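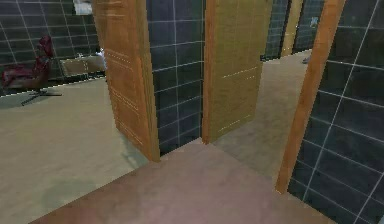
Why did Tarkamari put its railroad station at the end of a curved street?
The street follows the old creek bed, and the company that laid out the town did not want to pay to fill it in. The station went on the first firm ground east of the creek, and the street was bent to reach it.

Notes for the walking tour talk, Robel Beyene, 2021-07-23. Thirty minutes, then questions.

Opening. Thank Hamdia Chala for the use of her survey drawings. Say at the start that I will cover the station, the row of shops on Vieira Street, and the Zingate block. The church gets its own talk. If people ask about the church, send them to that one.

Station. One story, brick, hipped roof with deep eaves. The eaves stick out far enough to keep baggage carts out of the rain, and the brackets that hold them up are the best woodwork on the building. Point out that the brackets on the street side are carved and the ones on the track side are plain sawn. The original plan called for carved brackets all the way around. The order was cut while the building was going up. Hamdia found the changed order in the builder's letter book.

The ticket window was moved twice. First to the north wall when the freight office was added, then back to the middle of the waiting room. The patch in the floorboards marks the second location. Do not spend long on this unless someone asks.

Vieira Street. The lots are 30 feet wide at the front, and because of the curve they are not the same width at the back. On the inside of the bend they pinch in. On the outside they spread. This matters for the shops, as the stairs had to go wherever there was room. Number 19 has its stair along the back wall and the rooms upstairs open off one another with no hall. People who have lived there remember walking through somebody's bedroom to get to the kitchen.

Storefronts: cast iron columns on the first four, wood on the rest. The iron came by rail and has the foundry plate at the base, painted over on all but one. Mention that the cornice line looks level from the station and is not. It drops a little at each party wall to follow the slope.

Pause here. Let people look at the handout map.

Zingate block. Built as a hotel, 2 floors, with a third planned and never built. You can tell from the top of the stair, which turns and stops at a ceiling. The walls at ground level are thick enough for the extra floor. Corner entrance set on the diagonal so that it faced travelers coming up from the station. The diagonal door was bricked in when the bank took over the corner, and it was opened again during the Jodgate repair work. The bricks that came out were used to patch the rear wall, so the color back there does not match.

If asked what the repairs cost: I do not have the final number. If asked about the upstairs: it is closed until the stair railing is fixed.

Records. The county has 149 sheets of drawings for the blocks near the station. Most are lot surveys. The few building drawings are in bad shape and are shown by appointment in July only. The reading room needs a written request. Give out the sign-up sheet before questions start.

Questions. Repeat each one so the back row can hear it. Leave the map on the easel.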